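Log the whole task, pauses and all

Opinion, Tue 25 July

Most of the tooling we use for robot manipulation was built around success. A run finishes, a flag is set, and the flag goes in a table. I have worked with that table at Tumham and later at Ercombe, and I think it is the wrong thing to build software around.

The flag is cheap, I accept that. If you have 490 runs to get through, you want one number at the end. But when the number drops from one software release to the next, the table can't tell you where to look. Was it the detector, the grasp planner, or the controller that gave up at the last moment? You end up replaying the runs by hand, and if the camera stream was only saved on failure you have nothing to compare against.

What I want instead is dull. Every run should keep its camera images, the planner's chosen target and the joint commands, all on one clock. Barrera, our logging tool, does this now, and it took one developer most of January to write. The images are stored whether or not the arm is in view, and that has proved more useful than I expected.
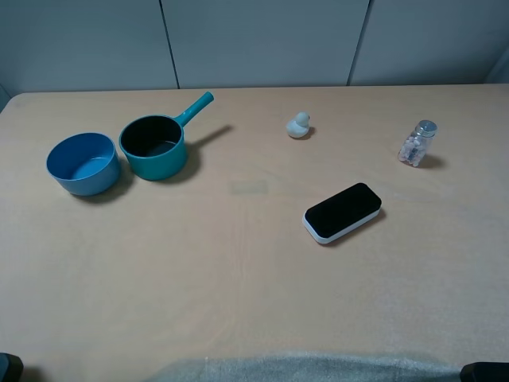
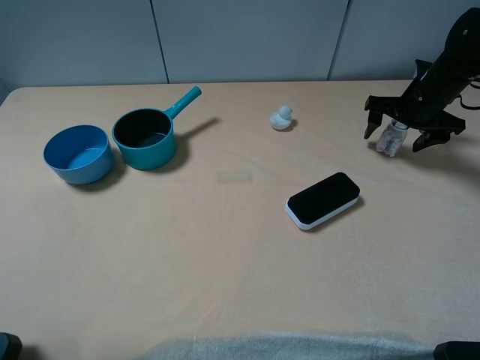 The duck, the eraser, the bowl and the saucepan appear in both views; the arm is at the clear bottle in the second.

Take the blue bowl and the teal saucepan. They sit almost touching, and the saucepan is nearly black inside. Our older segmentation code often merged a pair like that into one object. A task that never went near them could still be marked as a success, so the fault stayed hidden for 14 weeks. We only found it when someone ran the detector over stored images from tasks that had passed.

Shadows are the same sort of problem. A handle throws a long thin one, and a detector may or may not call it an object. You won't learn which from a pass mark.

The usual objection is storage. With sensible compression we keep 100 runs in the space that 70 used to take, and old runs go to a slower disk. The other objection is that people won't look at the data. Fair enough, most days they don't. Aditgate, our planner, still gets tested against it every night without anyone having to look.

I would drop the success table from the front page of every dashboard we own. Keep it one click down, and put the disagreements between detector and planner at the top, with the images beside them.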